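The last of the block box

Tuesday, June 14, 2016

I have been meaning to write this one up since May, when we finally emptied the hall closet at the Rustad house, and I keep putting it off because every time I sit down to do it I end up on the floor with the blocks instead. So if this post rambles, please forgive me and pour yourself something nice to drink while you read.

The blocks came down to us in a cardboard box with one side gone soft. As far as anyone in the family knows they were bought in Gultach, in a little shop by the train station, long before I was born. They are plain wood, no paint, no letters, nothing that lights up. My cousins and I built with them every summer (mostly castles, and once a very ambitious hospital for plastic cows), and then we got too old for them, or thought we did, and the box went up on the high shelf behind the vacuum cleaner bags and stayed there.

I had forgotten how good they feel in the hand! There is a kind of quiet weight to a wooden block that I can't get from anything else on my desk. I brought the box home on the back seat of the car with the seat belt across it, and then I spent most of a Sunday wiping each block with a barely damp cloth and setting it on a towel by the window. You don't want to soak them. My aunt soaked a set once and the grain came up all fuzzy, and she was at it with sandpaper for a week.

After the wiping came the sorting, which I love more than a grown woman probably should. Long bars in one pile, squares in another, cylinders in a shoe box so they wouldn't roll under the stove. The arches got a place of their own. I have always had a soft spot for the arches. You can put one down anywhere, all by itself, and it is already a bridge, or a tunnel, or the front door of something, and a small child will drive a car through it before you have even stood up again.

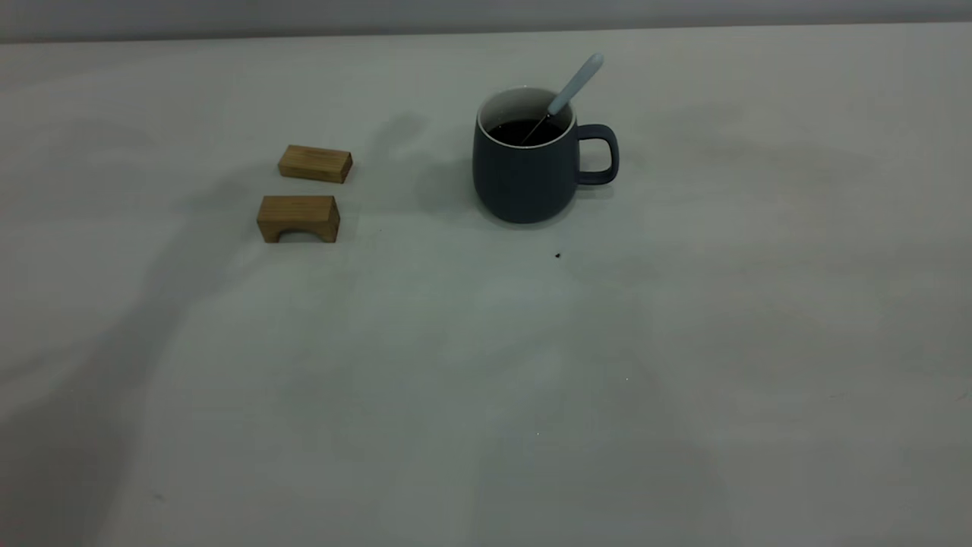

What do you do with old wooden blocks once they are clean?

Use them, as soon as you can, and store them dry. A cotton bag or an open basket is better than a plastic tub with a tight lid, and a shelf in a room you heat is better than the basement. If the wood looks thirsty you can rub in a tiny bit of food-safe mineral oil, let it sit overnight, and buff it off in the morning.

I did oil a few of ours, and I'm glad I stopped at a few. They came up darker than I expected, and I missed the pale honey color, so the rest are staying as they are. I also looked into buying extra pieces to fill out the set, and that was an education. There was a lovely old one listed in Manik for 899, box included, and another for 629 with the lid missing. I closed the computer and went and made coffee. Ours have dents in them and one has been chewed, and I wouldn't trade.

Speaking of coffee, I have found that the best way to sort anything is with a mug close by, one with a good roomy handle and a white inside so you can see at a glance how much you have left. I drink mine so slowly that it is always cold by the end. My favorite dark ones are the heavy matte kind that don't show fingerprints, and I reach past all the pretty flowered cups to get to them.

The blocks live on the low shelf in the living room now, where the Kasport road atlas and the board games used to be. The board games have gone up to the closet, so I suppose it will be their turn to be found by somebody in thirty years. I keep a bar and an arch or two out on the table most days, just to fiddle with when I'm on the phone. It is surprising how many ways there are to stack two pieces of wood when you're on hold with the insurance company.

A few of you asked about the cloth bags from the last post. I sewed them out of an old bedsheet with a drawstring at the top, and I'll try to get the pattern typed up next week if the machine behaves. The bobbin has been jumping again and I still need to find the little screwdriver.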